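4.2 Comparing the Bresgate and Fellia finger pads

We fitted both arms with the same parallel gripper and changed only the finger pads. The Bresgate pad is smooth silicone on a stiff backing. The Fellia pad is softer, with a black textured surface, and costs more to replace. Each set was used for table clearing: tableware had to be moved between a brown serving tray and a grey dish rack (Figure 5). The task mixes plates, cups, bowls and thin items, which is why we chose it over the single-object tests in Section 3.
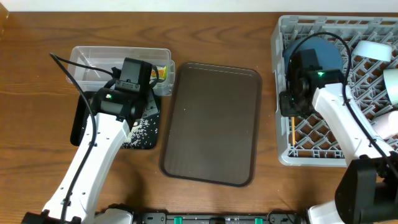

Figure 5. Two-arm set-up for the table clearing trials, with a camera on each gripper.

Both arms ran the Lopes controller at its default gains. Grip force was capped at the same value for both pads, and a trial was stopped if an item left the table. Over the whole of August we logged 3,354 grasp attempts, of which 1,513 used the Fellia pad. The numbers are uneven because one Bresgate backing plate cracked and we waited nine days for a new one.

Light clutter was kept near the arms during the trials. Loose rice on a black tray, a crumpled tissue and a small packet in a clear container gave the wrist camera something other than tableware to deal with. Thresholds tuned on a bare table did badly with this clutter and had to be set again.

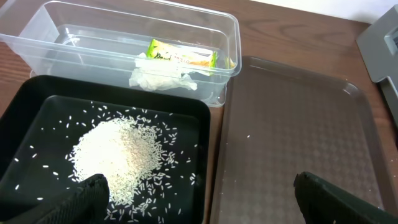 Grasp points were picked from the wrist view alone. The head camera was used only to decide which arm should move first. With the fingers fully open, the pads take up both lower corners of the wrist view, so we masked those areas before running the detector.

Cups lying on their sides were the hardest case for the Bresgate pad, which tended to push them round before the fingers closed. The Fellia pad held them better but was slower to let go. Chopsticks were difficult for both, and 53 attempts on them were left out as the log was incomplete.
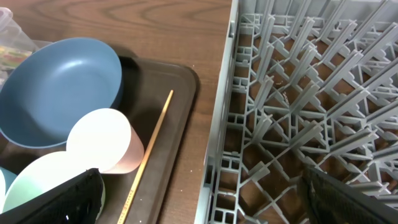 Gravholm, commenting on an earlier draft, asked whether the slow release came from the pad or from the controller, and suggested repeating the cup trials with a faster opening speed. We did this for the Fellia pad only. The delay became shorter but did not go away, so we put part of it down to the pad surface. The opening speed was then returned to its default for the plate trials in Section 4.3.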